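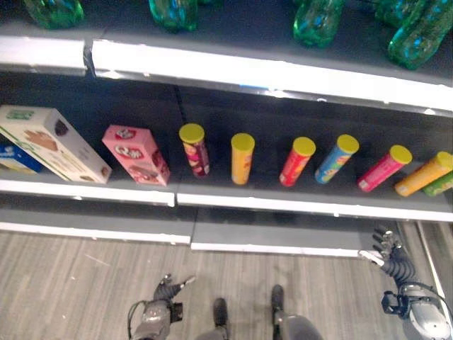
Snack bay, lower shelves: green bottles on the upper deck, boxes and canisters on the middle one.

Newsletter > Store Operations > Shelf Standards

Hakari bay reset: leaning stock and mixed rows

The Nullwood store finished its snack bay reset on 16th September, using the Hakari layout issued in May. The layout covers 53 product lines across 3 shelf depths. Bottles stay one level above packaged snacks, and boxed cookies share a deck with the canisters.

The main item still open is lean. Tall canisters have a small base for their height, and a single tilted unit tends to pass its angle to the next. Cookie boxes placed diagonally take up more width than the plan allows – the row beside them then has no room to stand square.

Correction procedure for the middle deck:

Clear the row from the left end. Set boxes flat to the back, printed face forward. Return canisters one at a time, upright, with the lid fully seated. Group by wrapper color before facing up. Leave a finger's width between boxes and the first canister.

Check small boxes last, as they slide behind larger ones and get missed in the count.

Deck seams should be level before restocking. Report any step between sections to Nudance on form 103. Replacement dividers for the Bhutto store are on order and will be fitted at the next reset.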